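Home | Talks | Notes | Contact

Sorting a jewelry drawer, notes for Thu 29 April

Start with the bed. Clear it, pull the spread up, put every piece down with space between. Don't sort on the dresser, it's too small. Chains go down open so you can find the knots. Allow 14 minutes.

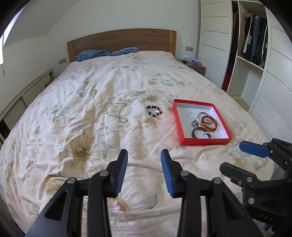 Oluf Toft wrote after the last talk that a patterned bedspread hides thin chains and he uses a plain towel. Fair point. Mention it.

Next: beads. Check the cord near the largest bead. Restring if it gaps. Boxes last, lids off.

Pause for questions, then the Hellis trays.

Contact Soltar Talks | Back to top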